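Delholm 桌面机械臂套件：下单前的常见问题（非官方）

更新于2019年12月14日
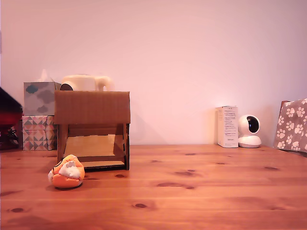
Lensa Wubshet 在上一版下面留言，说我对这套东西太苛刻了，三千块的价位能自己装起来、能动、能重复同一个动作，已经值回票价，拿工业设备的标准去要求它没有道理。这条意见我收下一半。价位我同意要考虑进去，可宣传页上写的是“学会整理你的桌面”，那就按整理桌面来问。下面的问题大部分来自留言和邮件，重复的合并了，措辞我改过。

这个套件到底包括什么？

底座、臂身、一只两指夹爪、控制板、电源、一根数据线，外加一袋螺丝和一本薄册子。软件要自己下载，叫 Inix，安装包里没有离线版。摄像头不在盒子里，商品页把它列在“推荐搭配”下面，字很小，很多人是装到一半才发现的。你可以用自己手上的，前提是 Inix 认得出来。我试的几个里面有认不出来的，客服给的答复是“请等待后续更新”。

价格是3,000元，对吗？

基础套件3,000元，对。但如果你想照着宣传视频里的效果来，还得加软指夹爪，580元。原配的硬指夹爪抓积木、抓盒子还行，抓毛绒玩具就看运气。再往上是 Inix 的“技能包”订阅，每年800元，不订也能用，只是只能录制和回放动作，不能让它根据画面自己找东西。

我的意见是先把这几笔加在一起，再去跟别家比。商品页的比价表用的是基础套件的价格，对比的功能却是全套的功能，这张表可以直接跳过。

“学会整理桌面”是什么意思？它会自己学吗？

你拿着它的臂带它做几遍，它把动作记下来，然后照着做。订阅了技能包以后，它会结合摄像头画面去修正抓取的位置。官方把这个叫“学习”，我不打算在用词上纠缠，但请不要理解成买回家放在桌上看你收拾几天它就会了。

每换一样东西，基本都要重新带一次。每换一张桌子也一样。册子里写“支持跨场景迁移”，我写信去问迁移到什么程度，回信引用了册子里的同一句话。

你是怎么试的？

松木桌面，靠墙，桌上放一个纸板搭的小房子，正面敞口，前面放一只橙色的毛绒小玩具。任务是把玩具放进房子里。其他杂物留在原来的位置，纸巾盒、小包装盒之类，我没有特意清场。谁家的桌子是清过场的呢？官方演示里的桌面干净得像样板间，那样的成绩对我没有参考价值。

选纸板房子还有一个考虑：纸板轻，一碰就挪，机械臂动作毛躁不毛躁，马上看得出来。换成一只沉甸甸的木盒，它撞上去你可能都注意不到。

结果怎么样？

不装技能包，单纯回放动作，只要玩具放在录制时的位置，多数时候能抓起来。玩具稍微转个方向，硬指夹爪就会从毛面上滑过去，接着空着手把后面的动作做完，最后停在终点，软件界面显示“任务完成”。我对这个“任务完成”意见很大。它判断的是臂有没有走到终点，东西有没有放进去它不管。

装了软指夹爪和技能包以后好不少。抓取偏一点它会调，抓空了有时会再来一次。问题转移到了放的那一步：纸板房子的开口上面有屋顶，臂从上方过来，要先退后、再压低、再往里送。这段路径它经常走得太高，蹭到屋顶，房子就被推歪。房子歪了以后它并不知道，下一次仍旧按原来的位置送。

我没有给出成功率，有读者为此不满。我一个人、一台样机，写个百分比出来看着很科学，其实只能代表我家那张桌子。官方倒是给了百分比，可没有说测的是什么物体、放进什么容器、桌上还有没有别的东西。

官方的成功率可信吗？

在他们说明测试条件之前，我当它是装饰。

我问过三件事：试了哪些东西，失败怎么算，测试时有没有人在中途把物体摆正。第一件答了“多种常见家居物品”，后面两件没有答。Brakton 作为经销商转发了同一份数据，我去问他们有没有自己复测，对方说数据由厂家负责。

毛绒玩具难抓，是不是因为测试对象选得太刁钻？

宣传视频里就有毛绒玩具。他们自己选的。

另外，家里桌上的东西大多并不规矩。布的、毛的、半满的塑料袋、软趴趴的眼镜布。如果只能抓方方正正的硬东西，页面上就该这么写，我也就不会拿玩具去试。

用纸板做道具，承重和稳定性够吗？

放一只毛绒玩具够了。要是打算长期用同一个纸板房子练，建议用胶把底部固定在桌上，或者在里面垫点重的东西。不过固定以后，你测到的就是“房子不会动”的情况，跟真实桌面又差了一层。两种都试试，分开记录。

还有人问纸板颜色和木桌接近会不会影响识别。我这边没有做过专门的对比，不敢下结论。Selamawit Negussie 来信说她在深色桌面上识别得更稳，在浅色木桌上框会飘。厂家的说明是“建议使用对比明显的背景”，又一次把桌子的责任交给了用户。

摄像头放在哪里合适？

册子推荐放在臂的侧前方，略高于桌面，看得到物体也看得到容器的开口。开口这点很要紧，如果容器背对着摄像头，软件只能靠你录的那几遍来猜里面在哪儿。放好以后就别再碰它。哪怕挪一点点，也得重新标定，标定一次够泡一壶茶再喝掉一杯。

家用的网络摄像头能不能代替？Inix 的兼容列表里有一些，自带转动云台的那类不推荐，它自己一转，标定就作废。能关掉自动跟踪的，可以试，出了问题客服大概不会管你。

画面会上传吗？

会。默认开启，写在安装时的长条款里，用途是“改进识别质量”。设置里可以关，位置在“高级”下面的“诊断”，关掉之后软件每次更新会再问你一遍，弹窗上“同意”的按钮是亮的，“暂不”是灰的。

关掉以后技能包还能不能用？基本能用，识别新物体会变慢。我抓过一段网络流量，关掉之后仍有少量数据往外走，体积很小，看起来不像图像，内容是什么我判断不了。十月份写信问过，回信说是“版本校验”。如果摄像头对着的地方你不愿意让外人看到，我建议录好动作以后断网用回放模式。

订阅到期会怎样？

已经录好的动作留着，识别功能停掉。也就是说，你花时间教它认的那些东西，得续费才能继续认。厂家说训练结果归用户所有，但导出来的文件只有 Inix 能打开。归谁所有，各位自己掂量。

自动续费默认勾选，下单时请看一眼。

能退货吗？

收到后7天内可以退，条件是“不影响二次销售”。麻烦在于这是需要组装的东西，螺丝拧过就有痕迹，算不算影响，条款没有写明。Mio Nomura 退过一台，来信说被扣了“整备费”，交涉以后退回了一部分。软件订阅一旦激活就不退，所以先不要激活，用回放模式把硬件跑一跑，确认每个关节都正常再说。

还有，夹爪单独买的话算配件，不在退货范围内。我是看到小票背面才知道的。

组装难不难？

不难，但是册子有错。肩部那一页的左右支架画反了，照着装上去能装进去，只是臂会朝一边歪，很多人以为是次品。网上的电子版已经改过，盒子里的纸质版我这一批还没改。先下载电子版。

螺丝规格相近的有两种，袋子上没有标注，倒出来之前先分一下。小朋友可以帮忙拧底座，腕部的走线还是大人来，线皮比较薄，夹一下就破。

噪音和安全呢？

白天放在客厅可以接受，夜里在卧室不行。静止的时候电机还有细细的啸叫，我家的人听得见，我听不太见。

力气不大，夹到手指会疼，不至于受伤。我更介意的是断电时臂会直接垂下来，砸到下面的东西。官方建议断电前先执行“回家”动作，停电的时候它可没有机会回家。杯子、壶之类易碎的东西，请放到臂够不着的地方。页面上的演示偏偏喜欢在臂旁边放一杯咖啡。

Degefa 的那一款是不是更好？

问的人很多。我借来用过几天，臂身更结实，腕部多转一个方向，往有屋顶的容器里送东西确实更顺。软件就差远了，界面像是给工程师自己用的，录动作要手填关节角度，出错信息是一串代码。愿意折腾的人会喜欢它。指望装好就用的人，两家都先别买。

我没有做成打分表，两台机器测试的时间和摆放不完全一样，硬排名次不公平。

适合送给孩子学编程吗？

看孩子。Inix 里的积木编程做得还可以，这是我难得愿意夸的部分，拖几块就能让臂动起来，延时和循环讲得清楚。但页面上“培养人工智能思维”那几个字请略过。识别部分完全是黑箱，孩子看不到里面怎么判断，只看到一个框套住玩具，或者没套住。

若是冲着编程去，回放模式加积木就够用，那800元可以省下来。

学校批量买有优惠吗？

Brakton 有教育价，不公开，要填表。Wubit Shiferaw 填了表，等来的是一通推销电话，报价里捆了培训课。不想要培训课可以要求拆开，她说磨了几个来回才拆成。

固件更新会不会把录好的动作弄丢？

我遇到过一次。更新之后动作列表还在，点开回放，位置整体偏了，重新标定也没有完全恢复。客服让我重录。更新前先导出备份，然后最好再等一等，看看论坛里有没有人骂。

你收了厂家的钱吗？

没有。样机是自己买的，软指夹爪也是。厂家看过上一版之后提出寄一台“新批次”过来，我谢绝了，要测就测普通顾客收到的那种。他们指出的一处错误我改了：上一版把电源线的长度写短了。其余的他们说“不认同结论”，没有说明哪一条事实不对。

所以到底值不值得买？

如果你要一台能重复固定动作的桌面臂，东西每次放在同一个位置，基础套件可以考虑。如果你想让它收拾真正乱着的桌子，我手上这台做不到，加了夹爪和订阅也只做到一部分。Tamara Dinu 不同意我的看法，她家那台每天把遥控器放回盒子里，从没出过差错。遥控器是硬的，盒子是朝上敞口的，位置也固定，我相信她说的每一个字。

还有问题怎么问？

留在页面底部的评论区，写明固件版本、用的是哪种夹爪、有没有订阅、摄像头型号。只写“不好用”的我没法回。厂家的员工也欢迎留言，请注明身份，上次有几条语气很像的好评，我没有删，放在那里大家自己看。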